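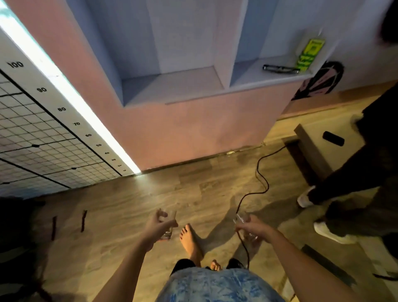

Work on the Venley well survey moved ahead as planned this quarter. We have now sampled 128 of the 134 household wells on the list, and the remaining six are locked or have no pump. Every home gets the same first check before a bottle goes to the lab - water is drawn into small clear drinking glasses like the two held here, and Orathai Paisan notes color and smell. Lab results are back for all but 24 wells. Iron is high along the Kongkaew road, and Montri Chaimongkol is pricing filters for those homes.

Spending is on budget. We ask to move $1,829 from travel to lab fees, as the second round of tests will start in December.

Panya Limsakul, project lead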